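Washroom Robot Stoppage: Frequently Asked Questions

Last updated September

What happened?

One of the Stakance cleaning arms we have on trial at the Grandetti building kept pressing after its brush had jammed in the bend of a toilet. The arm should have felt the resistance and let go. It carried on until the handle bent and the brush sprang out, and the water on the floor went as far as the hallway. We've had all the arms off unattended work ever since.

Was anyone hurt?

No. The washroom was closed at the time and the nearest person was a cleaner two doors down. We don't take much comfort from that. The closed door was a sign on a stand, and people walk past signs.

Didn't the supplier say this couldn't happen?

Drostis told us the grip would release on its own if the push got too high. We asked to see the test behind that claim and were sent a brochure. When we asked again, we learned the release had been tested with the brush moving freely in a dry bowl. A jammed brush was never part of it.

How often has it gone wrong?

Our log shows 3000 cleaning cycles since the trial began, with 124 force warnings. Only 2 of those led to a full stop. Drostis reads this as a good result. We read it as 122 times the arm hit something harder than it expected and kept working, and we'd like to know what it hit.

Has the software fix solved it?

We've been told so. The update lowers the push limit and adds a pause before the arm tries again. Abdul-Rahman Eshun, who keeps our maintenance records, has run 272 supervised cycles on it without a stop. That's encouraging, but the first jam came much later in the trial than that, so we aren't ready to call it fixed.

Why not just use a softer brush?

We tried one. It jammed less and cleaned less, and the handle flexed so much that the force readings were close to useless. The arm can't tell a bending handle from a brush that's sliding along nicely. Annan has offered a stiffer handle with a marked grip area, and we'll look at it once the price stops changing.

Can I stop the arm myself if I see a problem?

Yes. Press the red button on the base or the one beside the light switch. Don't grab the brush or the arm, even if it looks still — it may be in the pause before another try. Then call the maintenance desk and leave everything where it is, puddles included.

When will the arms go back to working alone?

No date has been set, whatever the newsletter said. We want a jam test done in our own washrooms, with our own staff watching, and the results in writing.

What are you checking in the supervised runs?

Grip force comes first, then the angle of the brush as it goes in. A straight push down the drain is what started all this, so the handle should come in on a slant, and the person watching stops the run if the head goes past the opening. At the point reached here, the white bristle head is just in front of the drain, with the grey tuft at its tip pointing towards it, and that is as close as we want it. We also note where the brush holder is standing on the tile, as a holder that has shifted means a bad return and a second warning in the log.

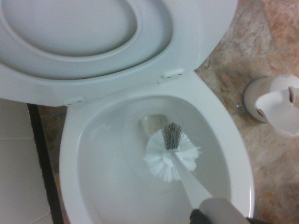
Related items
Reporting a wet floor
Washroom closures at Grandetti
How to read the force warning log
Stakance trial: questions we sent to Drostis
Emergency stop locations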